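Siten project — progress update for Fundine
Feb 13, 2025
From Annapurna Annamalai

Hi Xuelian,

Quick one this time, as we've been flat out collecting! The kitchen set now has 1481 usable examples, and the pouring tasks are finally catching up with the folding ones (they were well behind when I last wrote, as you'll remember). I've dropped 20 from the count where the labels didn't match the task.

Varma's first training run did fine on scooping and badly on pouring from anything floppy — bags especially. So we've shifted the plan a bit: 10 more sessions on dry goods before the end of March, with beans, oats and other grains going from soft packaging into jars. Parnemness has organised 2 extra annotators to help with the labelling.

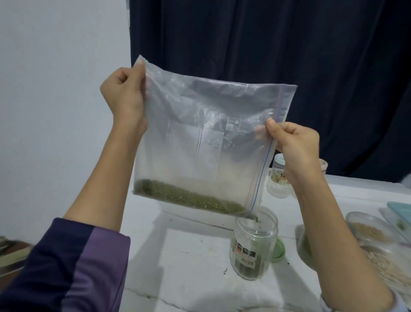 Do we need more money to get through the extra sessions? The current budget covers them, provided the annotators stay on their present rate.

I'll send the split by task once Varma has rerun the pouring model.

Cheers,
Annapurna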